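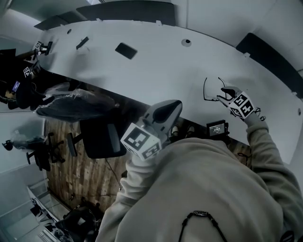
Porkcombe Screening Visit Log

README for release 3

Summary

The Porkcombe log is a table of screening visits from clinical trials run at community research sites. Each row is one visit. It records what the protocol asked for, what the site did, and every query that passed between the site and the sponsor's data team before the visit was closed. There are 2,445 visits from 61 sites. No treatment or outcome data is included.

We built the log to study how long screening queries stay open and why they get asked twice. It can also be used to test query-routing rules or to train new coordinators on how to word an answer.

Where the data comes from

Visits were entered by site coordinators in Trornau, the electronic data capture system shared by all the sites. Query threads were kept in a separate mailbox until the second year, when they were moved into Trornau as well. The older threads were matched to visits by subject number and visit date. Where two visits fell on the same date, the thread was read and assigned by hand.

Eight sites used paper worksheets for the first few months. Those worksheets were typed up later and are marked source = paper. Times on them are often rounded to the nearest quarter hour.

Files

visits.csv — one row per visit
queries.csv — one row per message, linked by visit_id
sites.csv — site size, region and start month
codes.csv — all code lists used in the other three files
changes.txt — what is different from release 2

All files are UTF-8 with a header row. Empty cells mean the value was never entered. The code NA means the coordinator ticked "not applicable", and the two should be kept apart.

Main fields in visits.csv

visit_id: random string, stable between releases
site_id: links to sites.csv
visit_type: first or repeat
arrival, departure: local time, 24-hour clock
consent_version: version letter of the form that was signed
worn_items: see the next section
scan_done: yes, no or NA
closed_month: month in which the last query was closed

Repeat visits make up 478 of the rows. A repeat visit has its own visit_id and carries the first visit's identifier in parent_id.

Worn items
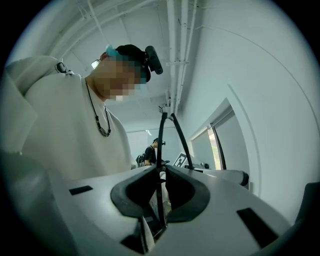

The worn_items field holds what the participant had on at the time of the pre-scan check, and it is the messiest column in the log. Sites were given a short code list and a free-text box, and many used the box for everything. In this release the free text has been recoded to one entry per item, with the original wording kept in worn_items_raw. A necklace like the young man's, with dark beads and a pendant on a thin black cord, is a single entry under JEWELLERY. Some sites had split such a necklace into cord, beads and pendant, which made their lists look longer than their neighbours'. Glasses are coded EYEWEAR, and a cap or strap is coded HEADWEAR. Anything clipped to headwear gets a separate entry under DEVICE.

Hearing aids should also be under DEVICE, but a few coordinators entered them under MEDICAL and we have left those as they were.

Cleaning and removal of personal details

Names, initials, birth dates and phone numbers were removed from query text with the Fuchs scrubber, then each message was read by one person. Calendar dates were shifted by a fixed amount within each site, so intervals are correct but seasons are not. Do not use closed_month to look at holiday effects.

Site names have been replaced. Regions with only one site were merged with a neighbouring region.

Known problems

Departure time is missing for most visits at sites that closed the clinic desk over lunch.

Queries answered by phone appear only if someone wrote a note afterwards. Open times for these are too long.

Consent version C was withdrawn and reissued under the same letter. The two cannot be told apart.

Query category was assigned by the sponsor's team, and the sites did not always agree with it. Treat it as a label for routing and check the text before drawing anything from it.

Opening the files

The log was exported with Plallano, which writes site_id with leading zeros. Spreadsheet programs will drop them on import unless the column is set to text, and the join to sites.csv will then fail for the lower-numbered sites.

Licence and contact

Free for research and teaching. Please do not try to identify sites or participants. Corrections can be sent to the Porkcombe data desk with the visit_id in the subject line. Release 4 is planned for September and will add the missing attachment types to codes.csv.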